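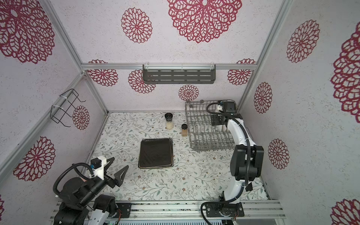
Second morning on the dish rack task and my wrists are toast, lol. Sidra Kazmi drove the arms for the first 13 demos, then handed me the controls and went off to make tea.
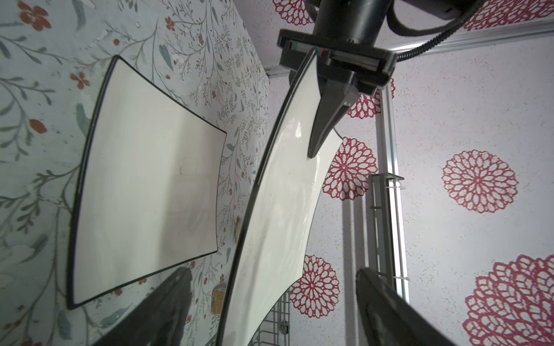 I keep wanting to rush the grab. Junaid says go slow and the robot learns slow, but my slow comes out all wobbly!

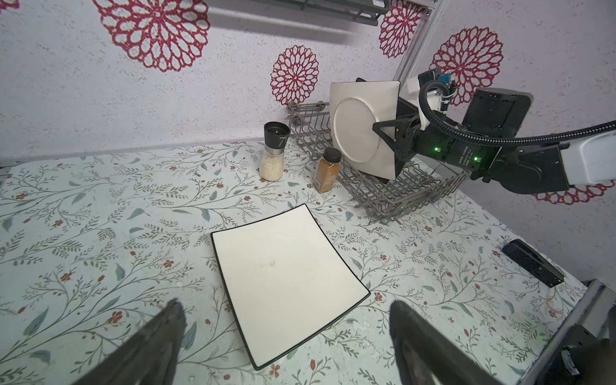
Posted in: Teleop Diary

1/4/20

We're calling this batch Closto, and the goal is 113 clean runs. I've got 33 that I'd let anyone see (the plates are way harder than I figured).
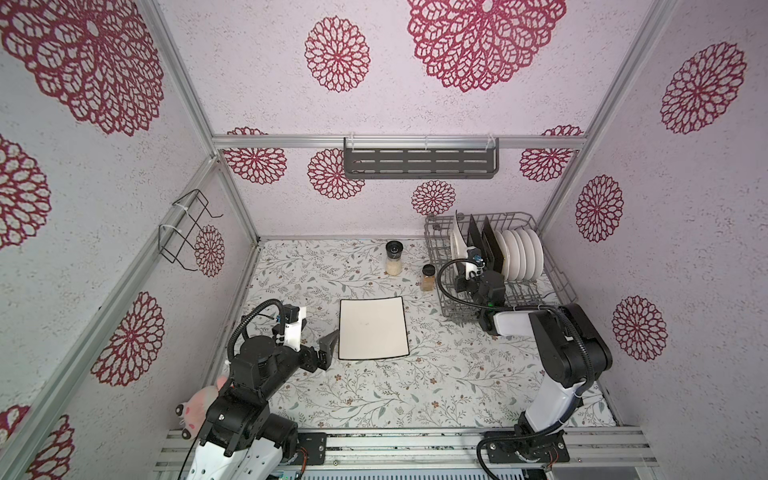 Tomorrow I'm trying it with the controls set looser. Sidra thinks that's a terrible idea.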